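Farnach shared workshop -- walk-round before powering up the humanoid
Checked by: Bleddyn Gwilliam
Date: 14/12/2023

1. Emergency stop. OK. Pressed it, reset it, pressed it again. It still feels a bit stiff to me, but Deok-su Ha says his thumb has no trouble with it, so we'll leave it be.

2. Battery pack and charger. OK. Charger unplugged and back on its shelf, leads coiled. Thank you to whoever did the coiling, it was lovely to find!

3. Joint bolts, hips and knees. OK after attention. Two on the left hip took a quarter turn each. Please look at these again in February, even if they seem fine -- I would sleep better.

4. Cables on the floor. NEEDS WORK. The black ones come down behind the body and trail off across the planks, and I can see one of us catching a toe there on the way past. I'd like them gathered and covered before we try any walking.
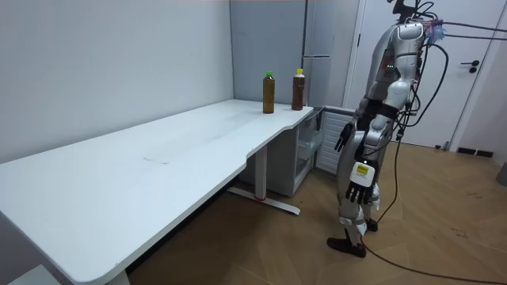 5. Reach of the hands. OK for slow moves only. The two bottles at the far end of the desk, green cap and yellow cap, are the only things I want near the raised hand, and both caps stay on, please. No mugs, however careful you are.

6. People. Keep 300 cm back once the power is on, and one person stays at the stop the whole time -- that means no wandering off to put the kettle on.

Signed off for arm tests. Walking waits for item 4.
B.G.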